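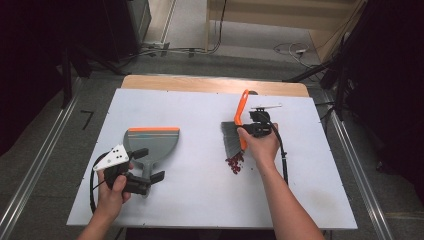 7.4 파지력 상실 및 마커 추적 끊김 발생 시 조치

최종 수정: 2018년 5월 29일

이 절은 Eveck 핸드헬드 그리퍼 한 쌍으로 도구 조작 작업(쓸기, 뜨기, 옮겨 담기)을 기록하는 도중 오류 코드 322 또는 오류 코드 500이 발생한 경우의 조치 절차를 다룬다. 전원 계통 이상은 7.6절을 참조한다.

7.4.1 오류 코드의 의미

오류 322: 그리퍼 핑거의 닫힘 위치가 기록 중 허용 범위를 벗어남. 손잡이가 가는 도구를 잡은 상태에서 도구가 핑거 사이에서 회전하거나 밀릴 때 주로 발생한다.

오류 500: 마커 플레이트의 추적이 끊김. 플레이트가 손목이나 도구에 가려졌거나, 고정 나사가 풀려 플레이트의 각도가 보정값과 달라진 경우이다.

두 오류가 동시에 표시되면 오류 500을 먼저 처리한다. 추적이 끊긴 상태에서는 핑거 위치 값도 신뢰할 수 없다.

주의: 오류가 표시된 상태에서 핑거를 손으로 벌리지 말 것. 구동부에 잔류 토크가 남아 있으면 핑거가 갑자기 닫혀 손가락이 끼일 수 있다. 반드시 7.4.2항의 토크 해제를 먼저 수행한다.

7.4.2 작업 중지 및 토크 해제

1. 양손의 동작을 멈추고 도구를 작업판 위에 내려놓을 수 있는 높이까지 낮춘다. 도구를 든 채로 토크를 해제하지 않는다.
2. 제어 화면에서 기록을 정지한다. 진행 중이던 기록은 자동으로 '보류' 상태가 된다.
3. 왼쪽 그리퍼의 토크를 해제하고 도구를 분리한다.
4. 오른쪽 그리퍼의 토크를 해제하고 도구를 분리한다.
5. 두 그리퍼를 핑거가 작업자 반대쪽을 향하도록 내려놓는다.
6. 케이블이 팔뚝이나 의자에 걸려 있지 않은지 확인한다.

참고: 토크 해제 후에도 상태 표시가 바뀌지 않으면 그리퍼 케이블을 뽑지 말고 제어기의 비상 정지를 사용한다. 통전 중 케이블을 분리하면 엔코더 원점이 소실되어 재보정이 필요하다.

7.4.3 마커 플레이트 점검(오류 500)

1. 플레이트를 가볍게 눌러 유격을 확인한다. 유격이 있으면 고정 나사를 조인 뒤 7.2절에 따라 재보정한다.
2. 플레이트 표면의 먼지와 지문을 마른 천으로 닦는다. 알코올은 인쇄 패턴을 손상시키므로 사용하지 않는다.
3. 그리퍼를 작업 자세로 들고 추적 화면에서 좌우 마커가 모두 인식되는지 확인한다.
4. 손목을 천천히 안쪽과 바깥쪽으로 돌리며 추적이 끊기는 각도를 찾는다. 작업 자세가 그 각도에 가까우면 도구를 고쳐 잡는다.

쓰레받기처럼 면이 넓은 도구는 세워 잡았을 때 반대편 그리퍼의 플레이트를 가리기 쉽다. 기록을 시작하기 전에 한 번의 쓸기 동작 전체를 시험해 본다.

7.4.4 핑거 점검(오류 322)

1. 핑거 안쪽 면의 이물질을 제거한다. 콩, 쌀 등 알갱이를 사용하는 작업에서는 핑거 뿌리 부분의 틈도 확인한다.
2. 핑거 2개의 끝이 어긋나 있지 않은지 확인한다. 어긋난 핑거는 교체한다(부품 번호 2273, 좌우 공용).
3. 도구를 다시 물리고 손잡이를 옆으로 가볍게 밀어 본다. 도구가 회전하면 파지 위치를 손잡이의 더 굵은 쪽으로 옮긴다.
4. 솔의 경우 솔끝을 작업판에 대고 짧게 한 번 쓸어 본다. 솔모가 심하게 눌리면 반력이 커져 오류가 재발하므로 그리퍼를 약간 들어 올린다.

주의: 미끄럼을 막기 위해 손잡이나 핑거에 테이프를 감지 말 것. 닫힘 위치의 기준이 달라져 오류 322가 표시되지 않은 채 잘못된 값이 기록된다. Steinbach 시험실에서 이 문제로 한 작업군 전체를 폐기한 사례가 있다(보고: Joscha Janssen).

7.4.5 작업 재개

1. 작업판에 흩어진 알갱이를 모두 치우고 시작 위치에 다시 놓는다. 바닥에 떨어진 알갱이는 미끄럼 사고의 원인이 되므로 재개 전에 제거한다.
2. 왼쪽, 오른쪽 순서로 토크를 인가한다.
3. 도구를 물린 상태에서 오류 표시가 없는지 확인한다.
4. '보류' 상태의 기록을 폐기하고 새 기록을 시작한다. 보류된 기록에 이어서 기록하지 않는다.

같은 오류가 같은 작업에서 다시 발생하면 해당 그리퍼의 사용을 중지하고 점검표에 일련번호, 오류 코드, 잡고 있던 도구를 기재하여 장비 담당자(천창호)에게 전달한다. 손가락 끼임이 있었던 경우에는 부상 여부와 관계없이 안전 담당자 Sabine Schwerdtfeger에게 즉시 알린다.

관련 항목
7.2 마커 플레이트 장착 및 보정
7.3 그리퍼 케이블 배선
7.6 전원 계통 이상
8.1 핑거 교체 절차
부록 C 점검표 양식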